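Parallel gripper pads flaking at the edges, jaws no longer close square

Posted in: Workshop Automation > Grippers and end effectors
Asked by Milovan Perić, 4 September 2020

I have a hand-held parallel gripper that I printed and assembled at home for recording pick and place motions. The linkage is dark green PLA with brass bushings pressed into the pivot holes, M3 shoulder screws through them. The finger pads are separate blocks, each held by two screws, with a sprayed rubber coating on the gripping face. It has been in use since June and my log shows 1425 open and close cycles.

Two problems, which may or may not be related.

First, the coating is failing. It started at the rims of the gripping faces and is now coming away in flakes. On one pad there is a loose strand at the tip that catches on thin parts. I have tried trimming it with a knife and the next layer lifts a few days later.

Second, the jaws no longer meet evenly. With the trigger fully pulled, the tips touch first and I can slide a strip of paper in at the heel. When new, the paper was held along the full length.

I would like to know whether to recoat the pads, reprint them in a flexible filament, or rebuild the linkage. I have a drill press, a vise and a basic printer. I do not have a lathe.

Nermina Trajkovski

Separate the two faults before you print anything. Worn pads and worn pivots can produce the same symptom at the tips, and new pads on a loose linkage will wear the same way.

Step 1. Check the pivots. Clamp the handle in the vise with soft jaws. Close the gripper on nothing, then push each finger sideways by hand. Repeat with the gripper half open. If a finger moves and the bushing moves with it, the bushing is loose in the plastic. If the bushing stays put and the link moves around the screw, the bore or the screw is worn. A drop of paint marker across the bushing and the link makes the first case easy to spot, as the mark will split when the bushing rotates.

Step 2. Check the pad mounting. Remove the screws and look at the holes. Printed holes go oval when the screw is the only thing locating the pad. Your two screws set the position and the clamping both, so any clearance lets the pad rock toward the tip.

Step 3. Look at the gripping faces with the jaws open and the pads still mounted, over a plain light surface so the edges stand out. Compare one pad against the other. Scuffing on the rims of both pads points to contact at the edges. Damage on one pad only suggests that finger is out of line. The gripper should look like this at that point, with nothing between the pads:

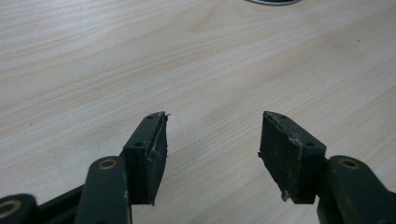
Step 4. Strip the pads. Once a sprayed coating has lifted at the edge, recoating over it is wasted work. Peel what will peel, sand the face on a flat plate with 240 grit, and measure the block at the tip and at the heel. If the two readings on your pads differ from the model by more than your printer's normal error, the block itself has worn or crept and should be reprinted.

Step 5. Fix a loose bushing with slow epoxy. Degrease the brass, roughen the outside with a file, and leave the shoulder screw in place with a little wax on it while the epoxy sets, so the bores stay in line. Do not use thin cyanoacrylate. It wicks into the bore.

For the replacement pads I would keep a rigid block and glue a sheet of 2 mm nitrile to the face. Chamfer the front edge of the block and stop the rubber slightly short of it. A coating that ends at a sharp corner peels from that corner. I ran a set like this on a similar linkage at the shared shop in Trondville and replaced the sheet once, with the blocks untouched. Remember to take the sheet thickness off the block or the jaws will stop early.

I would not print the whole pad in TPU for this. It squashes around the screws and you lose the square closing you are trying to recover.

farouk_bench

just print them in tpu. did mine at 70 percent infill, no coating, nothing to peel. grips fine. put washers under the screw heads

Milovan Perić

Did steps 1 and 2 this evening. One bushing rotates in its link, the paint mark split on the second pull. The other pivots are tight. Pad screw holes are slightly oval on the same side as the loose bushing. I will epoxy the bushing first, then print rigid blocks with a locating rib and try the nitrile. The TPU version can go on the spare set for comparison, with washers.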